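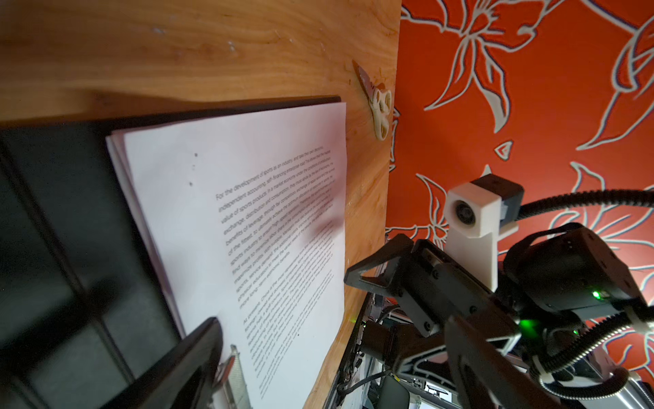 I have used the Edero tabletop from Claltton for 52 weeks now, and I think this is a fair time for writing a review. I bought it for sorting and marking printed texts, so I needed a flat surface with enough space and no sharp front edge against my arms. The color is a warm orange-brown and the grain goes in long lines, with a darker streak like a knot running through it. I did not like this streak in the shop photos, but now it is my favorite part. There are also a few pale scuffs. I do not find them ugly, and when white sheets are lying on the wood I do not look at them at all.

The top came in one box with the legs in a second box, which arrived 4 days later. I could not begin without the legs, so the top was standing in the hallway and everybody had to walk around it. The instruction sheet is short and the drawings are small. Step 8 shows the screws from the wrong side, and I had to read it several times before I understood. After this, the assembly was easy. One person can do it, but for turning the table over you should ask somebody to help.

For daily work I am satisfied. A ballpoint pen does not go through one sheet and leave marks in the wood, if you write with a normal hand. With a hard pencil I put something under the paper. Dust is easy to wipe away. Crumbs from an eraser are more difficult – they stay in the grain, and I use a soft brush for them.

I compared it in July with the Mathias top, which a colleague has. The Mathias is smoother and a little cheaper, but it shines under a lamp, and I get tired when I read on it for a long time. The Edero has a calmer surface. I also looked at the Ballura, but it was sold only together with drawers, and I had no use for them.
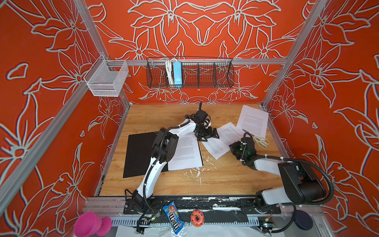 Is the surface hard to take care of?

A dry cloth is enough on most days, and I put on a thin layer of wood oil every 12 weeks. Leave it overnight before you put paper back, or you will have spots on the first page. Claltton sells its own oil, but I took a plain one from the hardware store and saw no problem with it.

What I would change is the instruction sheet and the delivery in two parts. The tabletop itself I would buy again, in the same color.

Written 3rd August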